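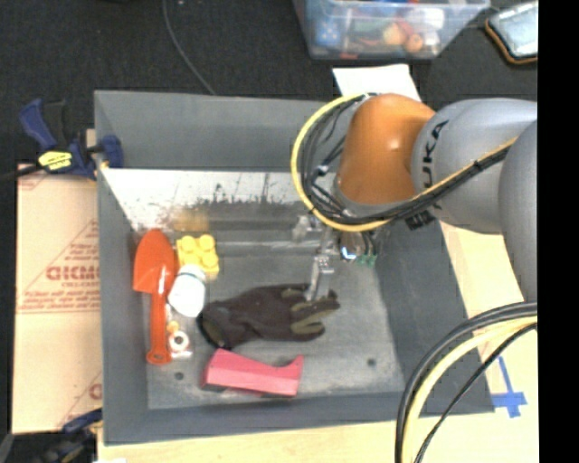

A KUKA robot arm reaches over a large gray bin.

How a Dishwasher Cleans Your Plates
A Home Science Page for Young Readers from the Simcombe Household Appliance Center

Many people think that a dishwasher fills up with water like a bathtub. It does not. Only a shallow pool of water sits at the bottom of the machine, and the same water is used again and again during each part of the wash.

Where does the water come from?
A dishwasher is joined to the water pipes in your home. When the cycle starts, a small gate called a valve opens and lets water in. When there is enough, the valve closes. A heater then warms the water, which helps loosen grease and dried food.

What moves the water?
Under the floor of the dishwasher is a pump. It pushes water up into long, flat tubes called spray arms. Most dishwashers have at least 2 of them, one below each rack. Every spray arm has small holes along it. Water shoots out of the holes at an angle, and the push of the water makes the arm spin. The spray arm has no motor of its own. You can see the same thing happen with some lawn sprinklers.

What does the soap do?
Water and grease do not mix well. Detergent has tiny parts called molecules. One end of certain molecules holds on to grease and the other end holds on to water, so the grease can be carried away. The soap door stays shut until the main wash begins.

Where does the food go?
Dirty water falls back down through a filter, which catches bits of food. At the end of the wash, the pump sends the used water out through the drain hose. Clean water then comes in to rinse the dishes. An adult should take out the filter and wash it from time to time.

Words to know
Valve: a gate that opens and closes to control water.
Pump: a machine part that pushes water.
Filter: a screen that catches solid pieces.

Staying safe
Never touch dishwasher detergent. Knives should be loaded by an adult, with the points facing down. Do not sit or stand on the open door.

Text by Apolinar Maldonado. Suitable for readers ages 11 to 14.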